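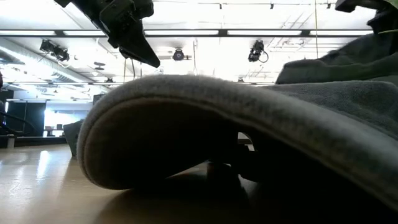 The Towel Card Is Not Saving Anything
October 31, 2020
By Luuk Peeters

Every hotel I have stayed in for the past decade has had a little card in the bathroom. You know the one. There is a leaf on it, or a drop of water, and it asks me to hang up my towel if I am willing to use it again. Somewhere on the card is the word "together."

I hang up my towel. I have always hung up my towel, because my mother would have had something to say otherwise. And in most of these hotels I come back in the afternoon to find it gone and a fresh one folded in its place.

I started keeping track of this two years ago, mostly out of spite. Of the last 10 hotels I slept in before travel stopped in the spring, all of them had the card. Three left my towel where it was. The other seven took it away, and one of those also replaced the bath mat, which I hadn't stepped on.

I don't blame the housekeepers. A person with a long list of rooms and a supervisor who checks them is going to do the thing that can't get her in trouble. A guest who finds a used towel may complain. A guest who finds a clean one almost never does, except for me, and I only did it once. The young man at the desk of the Dierckx was very polite about it. He said he would pass it along. He also gave me a drink voucher, so I suppose I was paid to go away.

What bothers me is the card. Somebody designed it, somebody printed it, and somebody at head office gets to put it in a report. Last December I sat through a presentation by a company called Zoviven, which sells what it calls guest engagement programs to mid-size hotels. The slide that got the most nods said that one client, a conference hotel, had "avoided" 1,718 towel washes in a single season. I asked how they knew. The speaker told me they had taken the number of nights booked, multiplied it by the share of guests who said in a survey that they reuse towels, and that was the number. No one had gone down to the laundry and looked.

I have nothing against surveys, but people who fill out a form at checkout will tell you they reuse towels, just as they will tell their dentist that they floss. If you want to know how many towels got washed, the laundry has a machine, and the machine has a meter, and the meter doesn't care how anyone feels about the planet.

A friend of mine who used to manage the linen contract at the Bristutum did look at the meter. Her hotel had 900 bath towels in rotation when the cards went up. A year later the laundry bill had dropped a little, and everyone was pleased, until she noticed that occupancy had dropped by a bit more. Per guest, they were washing slightly more than before. She wrote a memo. The cards stayed, and the following year they were reprinted on recycled stock.

I can hear the objection, which is that a weak effort beats no effort, and what harm does a card do? I used to half believe that. But I think the harm is fairly plain. The card moves the job onto the guest. If the water bill is high, well, we asked them. It lets a hotel that heats an outdoor pool all winter talk about the environment at the exact spot where it costs the hotel nothing. Look at how the Kimico chain does it: a towel card in every bathroom, and a minibar humming all night in every room, stocked or not.

And it spreads. My bank wants me to go paperless for the trees, then mails me a glossy brochure about going paperless. The supermarket took away the free bags and kept wrapping each cucumber in plastic. We have gotten very used to being asked for small favors by large companies, and we hardly ever ask to see what came of them.

Some hotels do better, and it isn't hard to tell which. One place I stayed charged less for the room if you skipped cleaning, and put the discount on the bill where I could see it. There was no card and no leaf. I used the same towel for four days and it was fine. It was a towel.

So I'd like to see a number from the laundry room, per guest, this year against last year, taped up next to the mirror. If it's bad, tape it up anyway. Until then I'll go on hanging mine over the rail and making no assumptions about where it will be by dinnertime.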